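Can a Machine Do It Yet? Questions We Get About Robots and Chores
Updated 2019-05-25 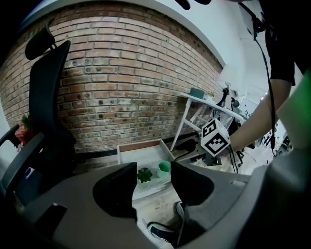
The short version

Can I buy a robot that tidies a room?
No. You can buy one that vacuums a floor, and one that mops it after a fashion. A machine that picks a cup up off the floor and puts it where it belongs is still something you find in a lab or a pilot project. We run this page for people who write to Stullo asking what they can order, and for most household jobs the answer is still nothing.

What about a shop or a packing floor?
The picture is better there. A shop can decide what shape its boxes are and where they sit. A home can't, or won't. If your goods come in a few sizes and arrive at the same spot each time, there is equipment for sale that will handle them. If they come mixed in a bin, expect a long trial before you get anything you can leave alone.

Picking things up and putting them away

Why is putting a small object in a tray so hard?
The machine has to find the object, decide where to hold it, close its fingers without knocking it over, and let go at the right height. A person does all of this while thinking about lunch. A stiff cup with straight sides is one of the easier things to grip. A plant, even an artificial one, has leaves that bend or catch, and the fingers may close on the part that moves. The tray matters too. A shallow one is forgiving. A deep one means the gripper has to fit inside along with whatever it is holding.

Why two fingers and not a hand?
Two fingers are cheap, strong and easy to fix. Hands with five fingers exist, but they have many small parts and they break. Roel Jansen, who looks after our test equipment, has worked with both and will not have the five-fingered kind back on his bench. Most tidying can be done with a pinch. Buttons, zippers and jar lids are another matter.

How does a machine learn a chore?
There are several ways. An engineer can write out every motion, which works when nothing changes. A person can steer the robot by remote control while it records. Or a person can do the job with a gripper held in the hand, with a camera on it, and the recordings are used for training later. The last way is quick because you don't need a robot in the room to make them.

What are the black-and-white squares people stick on things?
They are markers. A camera can recognize the pattern and work out how far away it is and which way it is turned. They get used for setting up and for checking measurements. You would not be expected to put them on your own cups.

How many times does it have to be shown?
More than people guess. For a single task with two objects, Jabari Minja's group at Devier kept 934 recordings out of 1,689. The rest were thrown out for reasons such as a dropped object or a blurred view. When they moved to a different room, they needed more.

Would it work in my house?
Not without more training, at least with the systems we have looked at. A change of floor can throw a machine off. So can clear plastic, which reflects light in ways that confuse a camera, and so can a chair left in a new place. Makers like to show a job done in the room where it was taught. Ask to see it done somewhere else.

Chore by chore

Vacuuming?
Yes, on flat floors. Pick up cables and socks first.

Dishes?
Loading a dishwasher has been done in demonstrations, slowly and with known dishes. Nothing is on sale to homes that we would recommend.

Laundry?
The washing machine has been doing the hard part for decades. Folding is not solved. Cloth has no fixed shape, and a towel that takes you a few seconds can take a machine several minutes.

Watering plants?
Yes, but use a drip line and a timer. You do not need an arm for this.

Clearing a table?
Partly. Stiff, empty, well-spaced items can be moved. Stacked plates and half-full glasses are beyond what we have seen.

Restocking shelves?
In some shops, with boxed goods only. Purba has a trial going with cartons and plans to add bottles in August.

Sweeping a shop floor?
Yes. Ride-on and walk-behind scrubbers that steer themselves are a normal purchase now. Someone still has to fill and empty them.

Money, safety and jobs

What does a trial cost?
It depends on the arm, the gripper and how much of the work you do yourselves. Ask for the price of setup separately from the price of the machine. Setup is often the larger figure, and it is the one that gets left off the first quote.

Is it safe to stand near one?
A small arm made to work beside people will stop when it bumps into someone, provided it has been set up properly. That does not cover what it is holding. A gripper with a knife in it is dangerous at any speed. Have the whole job checked, including the tool and the load.

How often do they fail?
Ask the seller for the number of tries as well as the number of successes. A success rate of 80 percent sounds good until you picture every fifth cup on the floor. For a job that runs all day without anyone watching, you need far better than that.

Will it replace my staff?
At the Skitthorpe packing site, Chepkoech Okoth's crew kept the same number of people after the arm went in. Two of them now spend part of the shift clearing jams and feeding it boxes. We don't know how that will look in a few years and would be wary of anyone who claims to.

Asking us something else

Can I visit and see the tests?
Sometimes. Write to Maite Echevarría at the Stullo front desk and say which chore you are interested in. Groups should be small, and closed shoes are required.

Can you test a product for me?
We test a few outside products each year. Quentin Lebrun keeps the list. Send him the manual first, and do not ship anything until he has replied.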